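Laundry week, or how I got my Tuesday evenings back

Quick one tonight, dinner is on the stove and I have maybe half an hour before it needs me.

So. Laundry. I wrote in February that I was going to stop doing all of it on Sunday and a few of you asked how that went. Badly, then better. The first two weeks I just did it on Sunday AND on Tuesday, so twice the laundry, same amount of clean socks somehow.

What I do now: towels and sheets on Tuesday after work. Darks whenever the bag gets heavy. Everything else on the weekend, and if it doesn't get done by Sunday lunch it waits. That last part was the hard one. I grew up in a house where wet things on a line on Sunday afternoon meant you'd had a lazy week, my aunt Safta Coman could see our balcony from her kitchen and she would call. She would absolutely call.

Anyway the schedule is the boring half. The other half is the machine, which I'd been treating like a mailbox. Stuff goes in, door shuts. Never looked. Then the towels started smelling like a basement, not straight away, only once you got them damp again, so you'd step out of the shower and dry off with something that smelled like a gym bag. Lovely.

I read way too many forum threads. One guy had rinsed his filter 200 times, he kept a log. I did not do that. What I did do:

Pulled the rubber seal back and wiped in the fold with an old T-shirt. Gross. Hair, a grey paste, one guitar pick (I don't play guitar). Went back around with a clean bit until it came away clean.

Took the soap drawer all the way out. There's a little tab you push. Soaked it in the sink and scrubbed the corners with a toothbrush, then the slot it slides into, which was worse then the drawer.

Ran it empty on the hottest setting. I used a packet of Burnosach, it's a powder, smells like a swimming pool and costs too much. Vinegar people, I know, I've had your emails.

Left the door open after. Still do, every time. This is the one that costs nothing and I think it made the biggest difference. The bathroom door hits it if you come in fast but we've all learned.

Towels were better after the first round and properly fine after the second.

Now I look in the drum before I load, and I look again once I've emptied it. Takes two seconds. You would not beleive what stays behind. Baby sock stuck flat up against the top. A receipt that had turned to felt. Coins, always coins. 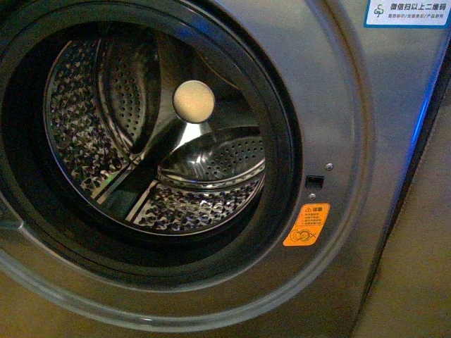 Look before you load. Something round and cream-colored in there.

Other stuff I changed, in no order:

Less detergent. A lot less. I was filling the cap to the top line like it was a drink. Now it's under the first line for a normal load and nothing comes out stiff. The big Zonent bottle used to go in no time, and this one I honestly can't remember buying.

Spin speed down for shirts. I used to run everything on the highest spin to save drying time and then spent the time I'd saved ironing. 600 is enough for shirts. Hang them right away, shake them first, done.

No fabric softener on towels. They get fluffy and then they don't dry you. Skip it.

Smaller loads. Sorry. I know. But if I have to push it in with my knee it isn't coming out clean, it's just coming out wet.

Mesh bag for the little socks. Got a Stadeo one, the zipper is already iffy, any mesh bag would do.

Things I haven't fixed: the folding. The clean pile still lives on the chair in the bedroom from Saturday to whenever. I tried folding straight out of the dryer and lasted four days. And I still don't have a good spot for things that are worn once but not dirty, they just sort of drape. If you have a system for that please tell me, hooks don't work, hooks turn into one giant coat.

Next week I'm doing the linen closet, there are sheets in there for a bed we gave away. Comments are open, be nice about the vinegar. Ok, rice is boiling over, bye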